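Support > Sitden Bench Systems > Two-Arm Cell Set-Up Guide > Section 7

7. Household Tasks: Before You Turn It Loose

Revised Mon 12 August

This section covers the small-object tasks that come loaded on the Sitden two-arm cell: closing lids, putting things back in cases, sorting items into trays, and folding washcloths. It replaces the June section, which was written from the sales sheet and promised too much.

Read 7.1 before you plan your day around any of these tasks. The cell can do parts of some chores some of the time. If you bought it to free up a person, keep the person.

7.1 What to expect

The earbud task is the one most buyers try first. One arm holds the open charging case, the other picks up the earbuds and seats them in their slots. A six-year-old can do this while watching television. Our test cell ran it 40 times with the factory settings and finished 19 without a hand going in to help. A finished run means both earbuds fully down in the case and the lid closed. Earlier versions of this guide counted a run as finished if the earbuds touched the case, and we have dropped that number.

The misses were mostly of three kinds: the fingers closed on nothing, the earbud turned over in the grip on the way across, or the earbud reached the slot facing the wrong way and was pushed at until the cell gave up. The third kind is the one to watch, as it can mark the case.

7.2 Preparing the table

1. Press the red stop button and leave it pressed until step 6.

2. Clear the tabletop. Remove cups, tools, phones and anything else that isn't part of the task. The cell will try to pick up a stray bottle cap with the same confidence it shows toward an earbud.

3. Wipe the surface with a dry cloth. Do not use spray polish.

4. Check the overhead light for glare. A bright streak on the table can hide a small object or pass for one. Tilt the lamp or turn it down until the streak moves off the pick area.

5. Look along each arm for cables that could catch. Loops above the wrist are normal, but they need room to swing. Nothing should be pulled tight with the arm at full reach.

6. Release the stop button and wait for the arms to go to their start positions.

CAUTION: The arms move without a sound or a warning light when they leave the start position. Keep your head and hands outside the posts.

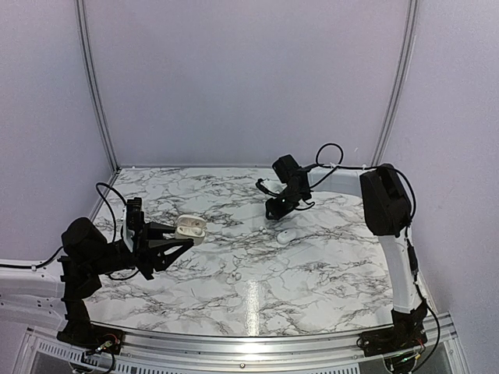

NOTE: White objects on a light patterned surface are harder for the cell than the same objects on a plain dark one. If you have a choice of tabletop, choose the dull one. The Daltine mat (sold separately) helps, but so does a dark dish towel pulled flat and taped at the corners.

7.3 Running the earbud task

1. Place the open case in the left gripper by hand. The cell has a routine for picking up the case and opening the lid itself. We don't recommend it yet.

2. Set the grip force to 10 on the Brito control screen. The default is higher and can bow the sides of a thin case.

3. Lay the earbuds on the table with space around each one. Earbuds that touch each other will be read as a single object.

4. Choose Tasks, then Return to Case, then Slow.

5. Press Start and stay with the cell. Keep one hand near the stop button for the first few runs.

6. If the right arm has made three tries at the same earbud, press Stop. It doesn't get better on the fourth. Move the earbud a little and start over.

CAUTION: Do not reach in to "help" an arm that has paused. A pause may be the cell planning its next move, and the screen does not tell you which kind of pause it is.

7.4 Other tasks

Sorting into trays works well with blocks and poorly with anything you'd have lying around the house. Keep objects larger than a walnut and smaller than a fist.

Washcloth folding works if the cloth is laid out flat and square first. You may feel that this is most of the job. We agree.

Dishes, glassware, knives and anything with liquid in it are not supported. The Mollau add-on pack lists "table clearing" as a feature. We tested it with plastic plates only and it is turned off by default. Turning it on with real plates is at your own cost.

7.5 Shop-floor use

Some customers run the cell next to a packing line. It can be made to pay there if the part is always the same, arrives in the same spot, and there is no hurry. For mixed parts, a person at a bench is still faster and much easier to retrain. Time your own people on the same job before you sign for a second cell.

7.6 Upkeep

Check the finger screws after every 800 picks. The counter is under Settings, then Arms, and it counts missed picks too. Replace both fingers on a gripper together, even if only one looks worn, and redo the alignment in Section 4 before running any task from this section.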